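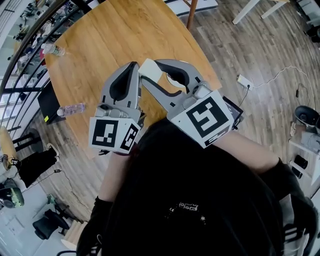 Burnlow open day — who went?

tanktop_rob
2/10/23
Back from the robotics open day at Burnlow. Quick notes before I forget. Got there at 10, already a queue on the stairs. Best bit for me was the hand-held gripper demo, one in each hand, marker cubes at the base, person just does the job at a table and the recordings go off to train the arms. Had a go myself. Heavier on the wrist than I thought. Knocked a bottle over twice, picked it up once.
Arms themselves were Rurley ones, behind a screen, 3 of them, only one running when I was there.

millpond
Went in the afternoon. Arm was stopped for most of it — restarting, they said. Bit of a let down after the train fare tbh. The talk was good though.

shedlogic
What was the talk? Programme just said "Learning from hands" and I skipped it for the sandwiches

millpond
How many goes you need before the arm copes on its own. They did 400 for one task, threw out 191 of them. Mostly the cameras losing sight of the cubes.

shedlogic
191 out of 400 is terrible. Almost half. And that's the number they're happy to put on a slide?

tanktop_rob
Disagree, I liked that they showed it. The Ikstead day in July was all finished videos and no numbers at all. Couldn't get a straight answer out of anyone.

shedlogic
Ikstead at least had the thing working when you walked in. You could hand it a mug and it took the mug. Rather have that than a slide

gantry_kid
both fair. I was on the gripper table before lunch and the woman running it said the dropouts are mostly people turning their wrists in so the cube faces go out of view. She had me keep the elbows out. Felt daft but the trace on the laptop was much cleaner after

tanktop_rob
Wish I'd had that tip, mine was all gaps

pelham_st
Question from someone who didnt go. Why not just drive the arm directly with a controller? We do that at work and its fine

gantry_kid
You can. Slower though, and you need the arm there the whole time. With these you can do it on any table. Trade off is you don't find out the arm can't reach something until later

pelham_st
Right so you've recorded a load of stuff the arm can't do. Not sold

millpond
Someone asked exactly that in the talk. Answer was a bit woolly.

shedlogic
lol of course it was

tanktop_rob
Anyway next one is at Shin, no date yet. They said bookings through the same page. I'd go again. Get there early, parking is awful and the cafe only takes cards

millpond
Will go if the arm's on all day. Somebody ask them pls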